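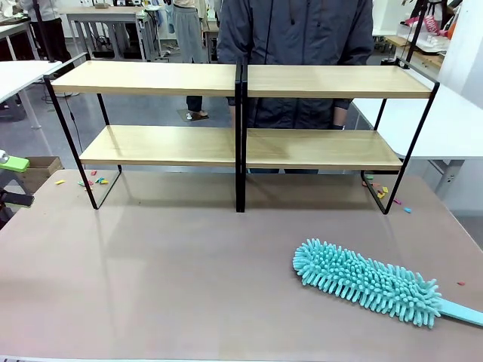

Household course in Andville opens again

Tuesday, June 29, 2021

The evening course in housekeeping at the Flallow centre in Andville has started again after a long break. It was planned for May, but the start was moved because the upstairs room was not yet painted. The first group has 7 participants, and they meet for two hours each time.

The first lesson was given to shelves and dusting. The participants practised on small two-tier shelf units with black metal frames and light boards with a wood grain. Such units are now common in rented flats, where they stand on desks and kitchen tables and hold spices, books or plants.

The course leader, Esko Kettunen, asks everybody to begin with the upper board and to finish with the table under the shelves. The lower board is the one that people forget, he says, and the dust stays longest in the corner where the board meets the frame. For this work he prefers a microfiber duster with thick, soft strands. It should be moved slowly and in one direction.

"When you hurry, you only send the dust to another place," Kettunen said. "Take the things down first, all of them, and put them on a chair."

He also recommended leaving the spray in the cupboard. A dry duster is enough for a shelf which is cleaned every week, and a slightly damp cloth can be used for marks from cups. Two units placed side by side should be pulled apart from time to time, so that the inner posts can be wiped too.

The next lessons will treat kitchen drawers, window frames and the storing of winter clothes. The course costs 30 euros for the whole period, and the materials are included. Persons who have their own dusters and cloths are welcome to bring them.

Some places are still free in the autumn group. Registration is at the Flallow office, room 281, or by telephone at extension 2673. The entrance from the Birkard side is closed during the summer, so visitors should use the door by the bicycle stands.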